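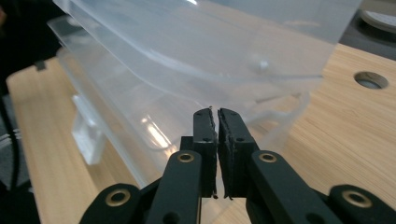
Notice to Residents of the Lower Terraces

A story

1. The Office of Water Allotment at Miken wishes to inform all households of the Lower Terraces that the river Kotian will be returned to its former bed in February. Residents are thanked for their patience during the years in which it has been kept elsewhere.

2. The Office is aware that many residents were born after the removal of the river and may have no experience of living beside one. A leaflet has been prepared. It explains the sound, which continues at night and cannot be switched off, and the smell, which varies. Residents who wish to be moved away from the sound may apply in writing. There are 93 places available in the upper town, and applications will be taken in the order in which they arrive.

3. Gardens, sheds, hen runs and other private structures standing in the bed must be cleared before the end of January. The Office recognises that the bed was let in good faith and that some of the plots have been worked by the same families for three generations. Rent will be refunded for the current quarter. The Office regrets that it cannot refund soil.

4. The chapel at the second bend presents a particular difficulty. It was built by residents without permission and does not appear on any map held at Miken. The Office therefore has no power to order its removal, as it cannot order the removal of a building which is not there. The river will be asked to go round it.

5. A number of residents have written to enquire in what sense a river may be asked. The Office refers them to the Agreement of Return, a copy of which can be read at the counter between ten and noon. The Agreement has 200 clauses. The river's obligations begin at clause 101 and cover its depth, its conduct in spring, and its duty to carry away leaves. It has signed in the usual manner, and the page has since been dried.

6. The Office has received a petition from the ferry company of Fliloris. The company was founded when the river left, on the understanding that it would one day come back, and has kept two boats in good repair on dry land throughout. Its crews have reported for work each morning. They have collected no fares, but they have kept a timetable, and the Office has inspected it and found it to be accurate. The petition asks that the ferry be allowed to make the first crossing. This has been granted.

7. The town of Zaltano, which has had the use of the river in the meantime, has raised an objection. It states that its children learned to swim in the Kotian, that it has named a school and a bread after it, and that the river has grown used to the place. The Office has replied that these matters were foreseen in the original loan. It has nevertheless agreed that Zaltano may keep the name, together with one weir and the herons, if the herons are willing.

8. Two officers of this department travelled to Zaltano in the autumn to inspect the river before its return. They found it wider than the records state and rather slower. It was asked whether it remembered the Lower Terraces. The officers stood on the bank until evening and recorded its answer in full, and the record runs to several pages, but on their return to Miken they could not agree on how it should be read aloud. It has been placed in the archive under Correspondence, Unresolved.

9. On the day of the return, residents are asked to remain indoors from four in the morning until the bell is rung. Windows on the river side may be opened. Residents who remember the river from before its removal may stand on the steps if they wish, and chairs will be provided for them. The Office asks younger residents not to go down to the bed to meet it, however slowly it may seem to be coming.

10. It is possible that the water will bring with it articles which were lost in it before the removal – rings, tools, letters, a piano belonging to the former assembly rooms. These should be handed in at the counter, where they will be held for one year. Articles belonging to the people of Zaltano should be handed in separately.

11. The Office has been asked whether the river is to stay. The Agreement is silent on this point. Clause 200 was left blank at the request of both parties, and the Office does not consider that it would be proper to fill it in on behalf of either.

12. Residents with a cellar should see the second leaflet.

Office of Water Allotment, Miken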